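Trollon: a plate handling cell for a shared workshop
Project report, second part
2018-10-04

Goal. One arm, one table, take thin plates between a set of low stands and a rack with shelves, no person in between. The real build goes in the shared workshop at Gatorholm, on the long bench by the back door. Before drilling anything we did the whole cell in simulation, because the bench is only ours two evenings a week and last May we drilled first and regretted it.

Part one covered picking the arm and the fingers. This part is layout and reach.

Layout as of now: arm toward the back, stands in front, rack off to the right. Gripper has the teal fingers from part one, the open triangle shape. Stands are just a top, a bottom and posts. Cheap to build, easy to move when we change our minds, which we do.

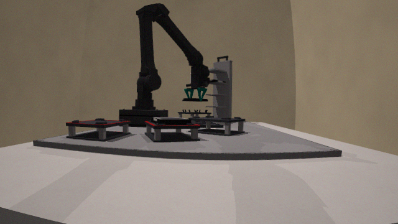 3 min read

Reach first. Arm had to get over the nearest stand and also tuck in next to the rack without the elbow going silly. First layout failed on the tuck. Moved the rack back, tried again, OK. Then the stands were too close to the base and the wrist kept asking for poses it couldn't hold. Moved those too. Most of a week went on this and there's not much to show for it, just numbers in a file.

Carry height. We keep the plate well up off the stands during travel and only come down at the end. Slower but nothing gets clipped. In the early runs we went low to save time and knocked a stand over in sim more often than I want to write down here.

Runs. 884 total on the final layout, 90 of them failed. Nearly all of the fails were at the rack end, plate meets shelf edge, plate tips. Stands were fine. The controller is the Manurung script from last year with the timing parts ripped out, it logs at 512 samples per move and thats plenty.

Planner settings are in the appendix. Short version: 2040 waypoints for a full cycle, smoothed after. Tried less, got jerks at the wrist.

The red outlines on some of the tops are there in the sim only. For the real stands we'd use tape, or paint if somebody has some left over.

Fingers. Closed position was the next thing to sort out. The tips need to come in close together and point straight down when the arm is over by the rack side, otherwise the approach eats up the clearance. We set a fixed wrist angle for everything on that side and stopped letting the planner choose. Less clever, works better. Also switched to a board with a hole grid so stands and rack can be bolted in known spots, same pitch as the scrap board at Gatorholm if we measured it right.
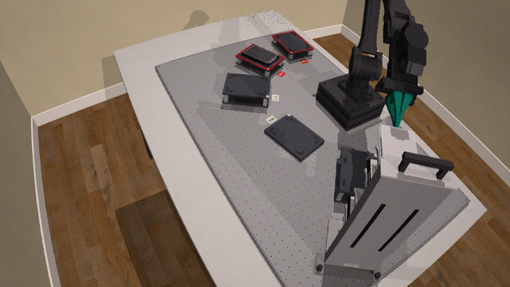 Dundar: I'd bolt the rack down before anything else and measure the rest from there. You've got the arm base as your zero right now and on a real bench that base is going to shift a little every time you retighten it. Also leave slack in the cable, the sim won't warn you.

Fair point on the zero. Changed it for the next version, everything is now measured from the rack foot. Meant redoing the position table but that was one evening. Cable is still not modeled at all. Should be.

Still open:
- shelf edge fails, maybe a chamfer on the plate guide, maybe just a slower approach
- real weight of the plates, we used a guess
- emergency stop placment on the bench, needs to be reachable from both ends
- who stores the board between sessions

Next step is cutting the stand tops and one trial with the arm powered but no plate. Part three when thats done.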